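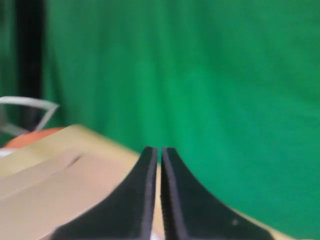
Gripper view of the green backdrop and a cardboard box, fingers in the foreground.

Testing the Weltora Pick Kit: A Student Evaluation
10 December 2023
By the Group 2 report team, Introductory Automation
4 comments | 11 shares

Background

Our course requires every group to evaluate a commercial product and say whether a school like ours should buy it. Other groups chose a line-following car and a greenhouse controller. We chose the Weltora Pick Kit, a wrist-mounted two-finger gripper with a camera and a software package called Proment, sold to teaching labs that want to do pick and place without hiring an engineer. The brochure says the kit is "ready for the classroom." We have now spent a good deal of time with it in a classroom and have some thoughts on the word "ready."

The kit came to us through Nazari, the reseller our department uses, on a trial that began in July. The arm was already ours. Weltora supplies the fingers, the camera mount, the cables, a license for Proment and a printed guide that covers unpacking in great detail and calibration in one paragraph.

What we wanted to find out

We had two questions. Can a group with no robotics background get the kit to pick up everyday things and move them? And does it keep working after the person who set it up goes home?

We also looked at the Vilel starter kit, which costs less, but only on paper. Vilel lent us a data sheet and a great deal of encouragement.

Setup

Mounting the fingers was the easy part. They are black, wide at the base and taper to a flat tip, and they went on with the tool in the box. Our one complaint is how much of the camera's view they take up. Anything low and close to the middle is behind a finger, and you learn to judge the last part of an approach by the gap between the tips.

Calibration took us 2 lab sessions. Proment asks you to show the camera a printed target from 20 positions, and it will reject a position without saying why. After a while we noticed that it disliked shiny paper. We reprinted the target on the cheapest stock in the copy room and it passed the first time. This is not in the guide.

We hung green fabric behind the work area because the guide recommends a plain background. It doesn't say anything about ironing. We left the wrinkles in, and as far as we could tell the software did not mind them, so that's one chore future groups can skip.

Method

Each trial was a single pick. The operator placed an object on the table, started the routine in Proment and kept their hands away from everything until it finished. A pick counted as good if the object was lifted, carried to the drop point and let go there without falling over. We allowed no nudging. This rule caused more arguments in our group than any other part of the project.

We ran 80 trials in total, using bottles, tape rolls and small boxed items. Objects waiting their turn stayed in an open cardboard box on the table, which also gave the camera some clutter to deal with. We did not plan it as a test of clutter, but it became one, and we would suggest that anyone repeating this do it on purpose.

Upright bottles were our main object. They are a fair challenge: smooth, a bit top-heavy, and see-through in places, which depth cameras tend to hate. The one we used most was an ALIENERGY drink with a white label and a black cap. The label helps, as it gives the software something solid to find. Approaching low, the fingertips come up in front of the bottom of the label, and from the camera's side you lose part of the base of the bottle. 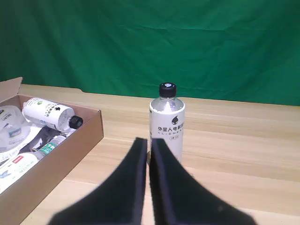
Results

Of the 80 trials, 38 were good. That is a little under half, and we'd like to say it was a slow start followed by steady progress, but the good ones are scattered through the log with no pattern we could defend in front of a teacher.

Bottles standing up did best. Tape rolls lying flat did worst, as the fingers tended to come down on top of the roll and push - a motion Proment reported as "grasp complete." We came to treat that message as a statement of optimism. Small boxes were fine when they were lined up with the fingers and hopeless at an angle.

Most of the failures were position errors and very few were dropped objects. Once the fingers had hold of something, they kept it. The hardware is good. We would be happy to say so in larger type if the software were as good.

On our second question, the answer is a qualified yes. Saved routines loaded correctly for different operators, provided the arm had been parked in its home position. If it had not, Proment opened with an error code that the guide lists as "reserved."

Would we recommend it?

For a course with a full semester and a patient instructor, yes. For a two-week unit, no, unless someone calibrates it ahead of time. Before buying, we'd ask Weltora for a longer calibration section and a failure message that admits to failure. Nazari told us an update to Proment is planned and did not say when.

Further work

The next group should repeat the bottle trials with the camera mounted higher, so the base stays in view. They should also try the Vilel kit on the same objects. Our trial log and the matte version of the target are in the course folder, along with a list of the error codes we met and our best guesses at what they mean.

4 comments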